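Section 4: Preparing Onside handsets for the visitor desk

Applies to Onside audio guide handsets used on self-guided walking routes and heritage trails. Revised 2026-09-15. For racks supplied before May, see the Prirkon charging supplement.

4.1 Before you start

You will need the charging rack, the desk unit, the Drukar label printer and the administrator code issued with your licence. Place the rack on a level bench away from direct sunlight and at least 2 m from any exterior door.

CAUTION: Do not connect the rack to a power board shared with a heater or kettle. Voltage drop during charging can corrupt the route files.

4.2 First charge

1. Seat each handset in the rack with the screen facing outward. The amber light comes on.
2. Leave the handsets until all lights are green. A first charge takes almost 4 hours.
3. Remove one handset and hold the side key for 2 seconds. The Onside start screen is displayed.
4. If the start screen is not displayed, return the handset to a different slot and repeat steps 2 and 3.

NOTE: A rack holds 48 handsets. Partly filled racks charge at the same rate.

4.3 Loading a route

1. Switch on the desk unit and enter the administrator code.
2. Select Routes, then Import. The Mersha Valley sample route is installed at the factory and can be used to check sound and position before your own material is loaded.
3. Choose the languages to be offered. Each language is stored separately and can be withdrawn later without reloading the route.
4. Select Send to rack. Do not lift handsets from the rack while the progress bar is moving.
5. When the transfer is complete, check that the route number on one handset matches the number on the desk unit.

Stops are triggered by position outdoors and by keypad inside buildings, tunnels and cellars. Where a route passes from one to the other, set the last outdoor stop a short distance before the entrance – visitors tend to stand still once the commentary begins.

4.4 Laying out the desk

Keep outgoing and returned handsets apart. Returned handsets go in a shallow metal tray with a paper liner until they have been wiped down and put back in the rack. Replace the liner at the end of each shift, or sooner if it is soiled.

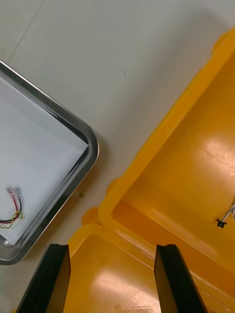
Figure 4. Stainless steel tray with paper liner.

Wipe handsets with a damp, lint-free cloth. Clean the earpiece grille with a dry brush only.

CAUTION: Do not spray cleaner directly onto a handset. Liquid damage is not covered by the warranty.

4.5 Printing desk labels

1. Load the Drukar printer with the roll feeding from underneath.
2. On the desk unit, select Labels, then All handsets.
3. Apply each label to the recess on the back of the handset. Labels placed over the seam will lift.

If the printer reports error 1454, the roll width does not match the setting. Open Labels – Paper and select the width marked on the core of the roll, then print a single test label before resuming.

Continue to Section 5 to set up deposits and lending periods.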